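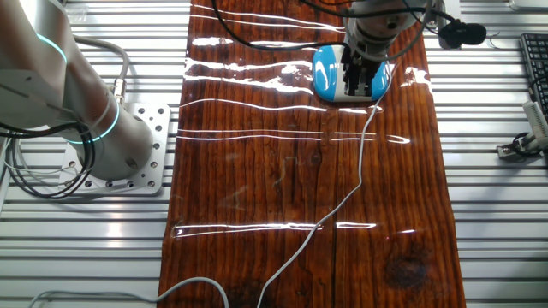 About Gitotix

Gitotix looks after robot cells for people who already have one and are no longer sure they trust it. We don't sell arms. We don't sell grippers, subscriptions or a "platform." If you came here for the future of work, there are plenty of other pages.

The company was started by Benoît Masson and Rungnapa Phetsri, who had spent a long time fixing cells that were described in the paperwork as maintenance-free. Neither of them has met one yet. They rented a small workshop, put a two-arm cell in it, and have been setting it up, taking it apart and arguing about it ever since.

The cell we work on

Our bench cell is called Were. The name was a typing mistake in a folder and it stuck. It is built on a table of aluminum extrusion, with an arm bolted down through a perforated metal plate and a second arm that reaches in over the work. We like extrusion because you can move things on it. We dislike extrusion for the same reason. A clamp that slides easily when you want it to will also slide when you don't, and a cell that was square in September may not be square now.

So the first job on any visit is dull. We check the plate, the bolts and every bracket in every slot before anyone opens a laptop. Customers sometimes ask why they are paying for 30 minutes with a hex key. We ask to see the fault log, and the conversation usually gets shorter.

Cables

Most of what gets reported to us as a software fault is a cable. We keep saying this and people keep sending us software logs.

An arm on a bench brings a lot of wiring with it, black bundles at the base, lighter leads coming off the wrist, and somebody has to decide where all of it goes while the arm is moving. A lead draped loosely across the work is fine for a slow trial with a hand near the stop button. We would not sign off a production cell that way, and we have declined to do so for customers who were in a hurry. Before sign-off we run the arm through its full reach at low speed and watch the wiring, not the gripper. Then we do it again with the tool turned the other way, which is where the snags tend to be.

Our own rule is 5 full passes without a pull, a rub or a catch. If one goes wrong we reroute and start from zero. It's slow and Benoît has complained about it in writing.

What we test with

We practice picks on a varnished wooden board laid across the table. It has wavy edges, a knot, a long seam down part of it and a finish that throws the overhead lights straight back at you. Visitors tend to suggest a nice matte gray panel. A matte gray panel will make nearly any setup look good, and we have seen the sales videos.

The objects are ordinary too. A smooth, oval, blue-and-white thing tells us more about finger alignment than a machined test cube does. If the fingers don't come down evenly, a rounded object will tend to roll or squirt out sideways, and we would like to find that out in our shop.

What about the smart tools?

We are asked often whether a cell can now look after itself. We have tried several products that say so. One of them, Zallus, sent 374 alerts over a single trial on our bench. We followed up all of them and 3 were worth having. It also missed a loose connector that Rungnapa found by wiggling it. We still run Zallus, with most of it switched off, and we'll change our minds when it gives us a reason to.

The colored light rings on an arm's joints deserve a word as well. People take them for a health report. We treat them as a status light from the maker, we read the manual for that model, and then we check the joint by hand anyway.

How we write things down

Every cell gets a paper notebook, kept at the cell. We call the notebook system Ferine, mainly so it can appear on an invoice. Each entry gives the date, the fault as the operator described it, what was found and what was changed. Guesses are allowed but have to be marked as guesses. When we can't find a cause, the entry says so, and we don't charge for the visit.

Working with us

Send a plain account of what the cell does wrong and when it started. Photos of the base, the wrist and the cable runs help more than a video of it working. We answer our own mail, usually Rungnapa first. If the repair costs more than the job the robot is doing, we will tell you that too, and we have lost some work by it.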